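Ulesero (band)

Ulesero is a folk-pop group from the river town of Mevbridge, known for close singing, hand drums and a small pump organ that has come along to nearly every show the group has played. The four members met as students at a summer music camp, and for a good while they played mostly at weddings, in bookstores and on the back porch of anyone kind enough to ask them.

History

The group began as a duo – just 2 voices and a guitar – and grew to its present size when the organ player and the drummer came on board the following spring. Their first recording, Sowerby, was made in a rented farmhouse and sold by hand at shows. Only 200 copies were pressed, and the members folded the paper sleeves themselves, sitting up late at the kitchen table with a pot of soup on the stove. Copies still turn up now and then at yard sales in the area, often with a handwritten note tucked inside.

A second album, Tesarwood, followed after a long stretch of touring in small halls. It is a quieter and slower record, and many listeners who came to the group later think of it as the best place to start. The songs deal with home, shared meals and the long drives between towns, and the closing track was recorded in one take with all four members around a single microphone.
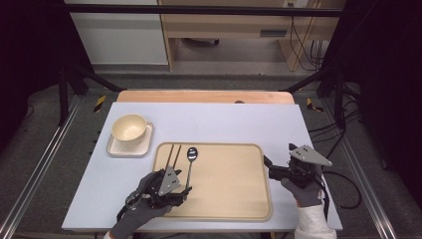
Musical style

Ulesero's songs tend to start softly, with one voice and the organ, and let the other parts wander in as they please. The words are plain and friendly, and the choruses are easy enough that audiences often join in by the second time around. The group still ends most evenings with "478", an old favorite named after the bus that ran past their first practice room.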